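How to Test Whether a Robot Arm Can Clear a Table

Updated May 25, 2026

Sorting bottles and cans is the chore people ask me for most, and it makes a good first test. You need an arm with a gripper, a tabletop, open containers and a few drinks. Run it before you promise anyone a machine that tidies up.

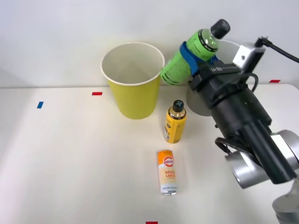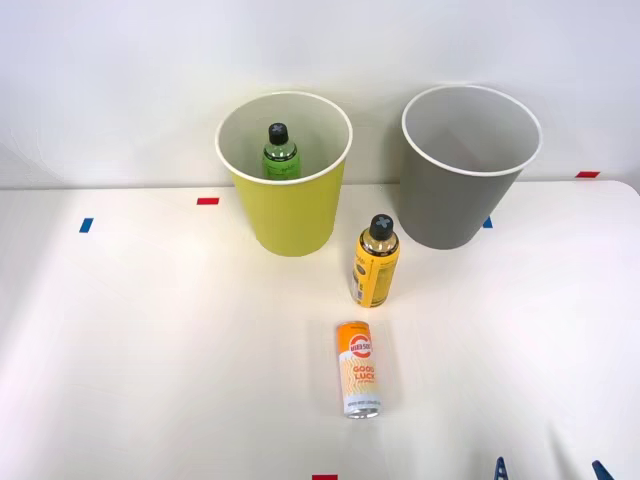

A green bottle at the mouth of the yellow container in the first, and a green bottle standing inside it in the second.

Step 1. Mark the table

Put down colored tape and write down which object starts at which mark. Without marks you will place things where the arm does well and not notice you're doing it.

Step 2. Start upright

Run every object standing up first. Use full bottles and empty ones, and keep the results apart. Tetsuya Ebihara ran our set at Prusthorpe and logged 38 tries per object.

Step 3. Lay a can on its side

Slim cans roll when a finger touches them off center. If the arm misses, leave the can where it stops and let the arm try again. Do not reset it by hand.

Step 4. Score the release

Count a try as good only if the bottle ends up inside and the container is still standing. Light containers tip when a bottle catches the rim. Write down the time too. Our slowest good try took 29 seconds.

Step 5. Move the containers

Shift each one a hand's width and repeat. Most setups get worse at this step.

Can it do the chore yet?

On a bare table with known objects, yes, slowly. In a kitchen with wet glass and crumpled cans, I would not leave it alone. We plan to repeat the test in October with a softer gripper.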